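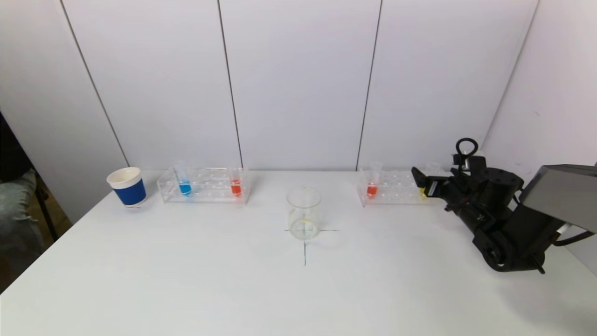

Ulldale wrote in after the last issue to ask why the tube cell needs a table mark at all if the arm already knows where it is. The arm knows where its own joints are. It has no record of where the table is, and the table gets bumped.

The cross on the tabletop is the reference for the beaker position. Both racks are taught as offsets from it, so one check at the cross covers the whole layout. Procedure as it now stands:

1. Run the arm to home and let it idle for 5 minutes.
2. Jog to the cross at low speed, gripper closed, and read the offset on the pendant.
3. If the offset is under 3 mm, enter it in the frame table and save. If it is over, stop and check the table feet and the mount bolts before changing any numbers.
4. Run program 307 with empty tubes, one full pass, rack to beaker and back.

Step 3 was added in February. Before that, large offsets were being typed in and saved, and the arm ran for a week with a mount bolt backed off half a turn. The rack picks looked fine near the left end and scraped at the right.

**Finger pads.** Medrano pads are good for 400 grip cycles on glass before the edge starts to round over. Log the count on the sheet and change both sides together. Wipe the fingers with alcohol before fitting and do not touch the contact face.

**Cables.** The Jutis checklist calls for a look at the wrist and elbow runs at every pad change. Move each joint through its full travel by hand, power off, and watch for any point where a cable pulls tight. Replace any tie that has slid out of place. Do not tighten the old one.

**Racks.** Acrylic racks crack around the holes if cleaned with alcohol. Use water and mild soap. The Vololetti wipes left by the sink are alcohol-based and are for the gripper only.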